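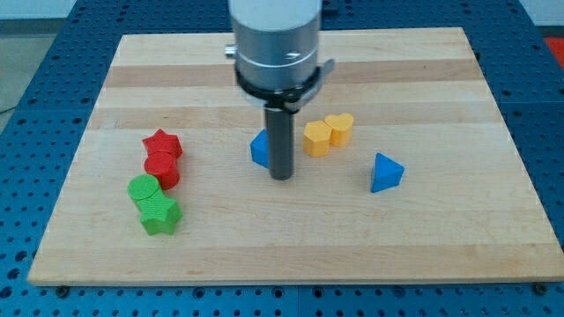 The ferry to Lirnero left at six in the morning, and my aunt had told me to be on it with the bread knife, the birth certificate and the two jars of plum jam. I had the knife and the jam. The certificate was in the drawer of my desk in Terine, where I had put it so that I would not forget it.

"You can send for it," said the woman beside me, when I had finished looking through my bag for the third time. She was called Nanami Sekiguchi. I knew this from the label on her suitcase, and later she told me herself.

I said that it was needed the same afternoon. My grandfather's house was to be sold, and the clerk would not let me sign without a paper which proved that I had been born.

"But you are sitting here," she said.

"Yes. The clerk is strict."

She thought about it for a while. Then she took out a boiled egg, peeled it over a handkerchief and gave me half. The sea was grey and rather high, and a boy was being sick into his cap near the stairs. I ate my half of the egg and began to feel better about the clerk.

My grandfather had lived for 303 steps above the harbour. I know the number because he painted it on the lowest step, so that visitors could decide for themselves. In his last years he did not come down at all. A basket went down on a rope, with money and a list, and it came up again with fish, onions and tobacco, and sometimes with a kitten, which he had not asked for.

When I was nine I spent a whole summer up there. He taught me to cut bread so thin that one could read the newspaper through it, although I never saw him read one. In the evenings he played cards with Hosoda the baker, who cheated, and my grandfather cheated also, so the games were fair and lasted a very long time. In September I was sent home with brown legs and bad manners.

I told some of this to Nanami Sekiguchi, and she listened with her eyes shut.

"And why do you sell it?" she asked.

I explained that the roof was bad, that my aunt had a bad knee, and that a family from Stinine wished to buy and had already measured the windows. They were decent people. They had offered more than we asked.

"I did not ask about the roof," she said.

The island came out of the rain at last. One could see the steps, a pale line going up through the fig trees, and at the top the house, with one shutter open. My aunt stood on the quay under a man's umbrella. She kissed me and took the jam out of my hands to see if it had leaked.

"Have you the paper?"

"I have it not with me. It is at home, in the desk."

She looked at me for a long time. The rain ran off the umbrella and on to my shoes. Then she turned and looked up at the house, and I saw that she was wearing her good coat, the one for funerals.

"Then they must wait until the next boat," she said. "It cannot be helped. Did you bring the knife?"

I had brought the knife. We bought a loaf from Hosoda's daughter, who gave us the wrong change, and started up the steps, slowly because of the knee. Behind us the ferry was already turning. Nanami Sekiguchi stood at the rail. She was eating the second egg.

Last updated: 19th August

This site uses cookies to remember your reading settings. Accept | Manage choices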